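About Us - Dremon Towel & Linen

Hi, and welcome to Dremon! If you landed on this page you're probably either thinking about sending us your laundry or you've got one of our towel bundles sitting on your kitchen counter and want to know who folded it. Either way, come on in.

I started Dremon out of my garage in Rutherford with one washer, one very loud dryer and a folding table I bought at a church sale. My first customer was a hair salon down the block that was sick of doing its own towels at nine at night. They asked if I could take 20 a week. Then it was 55 a week, and then their friends with the nail place called, and by that December I couldn't get my car in the garage anymore (my husband was very patient about this, mostly).

We moved into our own shop on July 27, 2019, and we've been washing, mending, folding and rolling ever since. There are 12 of us now. We do towels for salons, gyms, small inns and a couple of dog groomers, bless them, and we sell our own sets too.

People ask why we only do towels and a little table linen. I just like towels! I like the weight of a good one, and I like that you can tell so much about it from the edges. Every towel that comes through gets spread out flat on a white tabletop before it goes anywhere, because gray lint on a gray towel is really hard to spot otherwise. We look at the loops first, then the stripes if it has them, then we go along the hem.
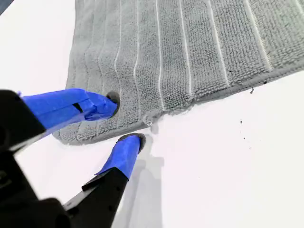 Gray terry with thin white stripes, and some fuzz at the hem.

If a hem is coming loose we stitch it back down and don't charge for it. If there's a pull in the loops we snip it (please never yank it!). And if a towel is really past saving, we'll tell you so, and you can have it back for rags or leave it with us for the Brorkon animal shelter, who can always use more. Last year we dropped off 1,778 of them, which filled the van more times than I'd like to remember.

Now, folding versus rolling. This is the one thing we argue about in the shop. Inns mostly want a flat fold in thirds, and I get it, it looks nice on a rack. Salons and gyms nearly always want rolls, and rolling is my favorite job of the whole day. You get a thick, soft cylinder with the layers curling in toward a little dark hollow at the end, and on a striped gray towel the pale lines run right down the length of it, so a whole shelf of them looks so good. Start from the short end, keep your hands even, and don't squeeze the life out of it. I've taught my kids, my mother and at least one delivery driver.

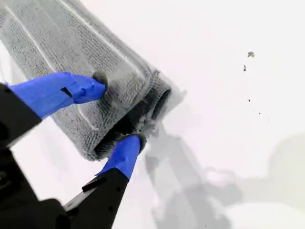 Our own sets are called Nondonent, a name my youngest made up at breakfast and refused to let go of. They come in hand, bath and a big bath sheet, and you can ask for them rolled or folded when you order. Wash them once before you use them, skip the fabric softener, and shake them out before they go in the dryer.

Pickup and drop-off are free anywhere in Rutherford, and if you're a bit outside of town just call and ask, we can usually work something out. The shop door is open most mornings, so stop in and feel the samples!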